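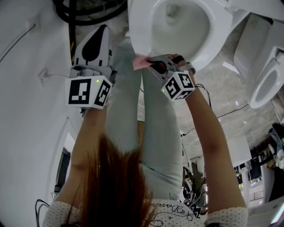 집게형 그리퍼를 양손에 들고 분홍색 천을 변기 앞쪽 테두리에 대고 닦는 듯한 모습

Jitow
2024. 11. 15.

로봇이 화장실 청소를 언제쯤 해주느냐고 물어보시는 분들이 요즘 부쩍 많아져서, 댓글로 하나하나 답하다가 너무 길어질 것 같아 타래로 적어봅니다. 제가 원래 말이 좀 길어요. 차 한 잔 타 오셔서 천천히 읽어주세요 :)

저는 1988년에 Itotel이라는 작은 호텔에서 객실 청소로 일을 시작했어요. 객실이 90개였고, 그때 선배 언니한테 제일 먼저 배운 게 변기 닦는 법이었습니다. 침대 시트는 나중이고 변기부터요. 손님이 방에 들어와서 맨 처음 문 열어보는 데가 욕실이라면서요.

그래서 저는 로봇 얘기가 나오면 늘 변기부터 봅니다. 춤추고 공중제비 도는 영상도 재밌긴 한데요, 저한테는 천 한 장 쥐고 테두리를 제대로 도는 쪽이 훨씬 대단해 보여요.

위 사진을 보시면 허리를 푹 숙이고 있죠. 저 자세 아시는 분은 벌써 허리가 뻐근하실 거예요. 손가락 대신 집게 두 개로 이 일을 한다고 생각해 보세요. 맨손이면 손바닥으로 천을 눌러 가며 곡선을 따라가는데, 집게는 천을 문 자리에만 힘이 실리잖아요. 저도 집에서 주방 집게로 흉내를 내봤다가 5분도 못 가서 포기했답니다.

바닥은 이제 기계한테 맡겨도 된다고 봐요. 저희 집에도 Sistitz 바닥 청소기가 있는데 문턱만 없으면 꽤 야무지게 합니다. 의자 다리 사이에서 가끔 길을 잃고 삑삑거리지만 그 정도는 귀엽게 봐줄 수 있죠. 그런데 바닥은 평평하고, 변기는 평평한 데가 거의 없어요. 여기서 난이도가 확 올라갑니다.

게다가 천이라는 물건이 참 까다로워요. 컵은 어디서 집어도 컵인데, 수건은 집을 때마다 모양이 달라집니다. 접히고, 꼬이고, 축 늘어지고, 젖으면 또 무게가 달라지고요.

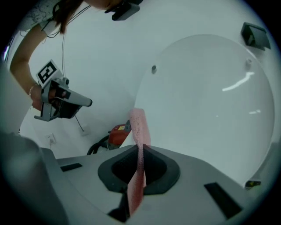
Jitow

수건이 이렇게 좁게 꼬여서 늘어져 있으면 사람은 별생각 없이 한 번 털어서 펴고, 깨끗한 면을 찾아 다시 접어요. 눈으로 보기도 전에 손끝이 먼저 알아차리는 것 같아요. 기계가 이걸 하려면 어디가 모서리인지부터 알아내야 하니, 그 생각만 하면 제 손이 새삼 기특합니다.

뚜껑도 그래요. 둥글고 반들반들한 데다 빛까지 비쳐서, 저는 물자국이 남았나 볼 때 고개를 이리저리 기울여 봅니다. 경첩 언저리도 꼭 봐야 하고요. 후배들 가르칠 때 제가 제일 잔소리를 많이 한 곳이 바로 그 경첩 주변이었어요. 겉만 번쩍번쩍하고 거기에 때가 남아 있으면 다시 하라고 돌려보냈거든요. (그때 그 후배들, 미안하고 고마워요!)

순서 문제도 있어요. 물탱크 위, 뚜껑, 시트, 테두리, 맨 나중에 안쪽. 그리고 안쪽에 쓴 천은 절대로 다른 데 대지 않기. 사람도 바쁘면 헷갈려서 저희는 천 색깔을 나눠 썼습니다. 로봇이 아무리 꼼꼼하게 문질러도 이 순서를 어기면 저는 합격을 못 줘요.

몇 해 전까지 일을 도왔던 Mohammadi 세탁소에는 수건 접는 기계가 있었어요. 하루에 200장씩 들어오는데, 펴서 올려주기만 하면 얼마나 반듯하게 접어주던지요. 문제는 그 펴서 올려주는 사람이 저였다는 거예요 ㅎㅎ 기계 앞에 서서 하루 종일 수건 모서리만 찾았습니다. 지금 자동화라고 부르는 것 중에 이런 모양이 아직 많지 않나 싶어요.

그래서 제 대답은요, 똑같은 변기가 줄지어 있는 큰 건물 화장실이라면 생각보다 빨리 올 것 같고, 칫솔이며 샴푸 통이며 고양이까지 있는 우리 집 욕실은 한참 더 걸릴 것 같습니다. 어디까지나 변기 오래 닦아본 사람의 짐작이니 틀려도 너무 나무라지 말아 주세요.

그래도 꼭 왔으면 좋겠어요. 저는 무릎이랑 허리를 이 일에 많이 내줬고, 지금도 새벽마다 남의 화장실에서 몸 숙이고 계신 분들이 많으니까요. 제일 힘든 자리부터 기계가 맡아주고, 사람은 마지막에 둘러보면서 경첩 밑이나 한 번 더 봐주면 참 좋겠습니다.

아, 그리고 물때에 뭐 쓰냐고 물어보신 분! 저는 구연산 물 뿌려서 휴지로 덮어두었다가 닦아요. 락스랑은 절대 같이 쓰지 마시고 창문도 꼭 열어두세요. 비율은 집에 적어둔 게 있으니 찾아서 이 밑에 달아드릴게요.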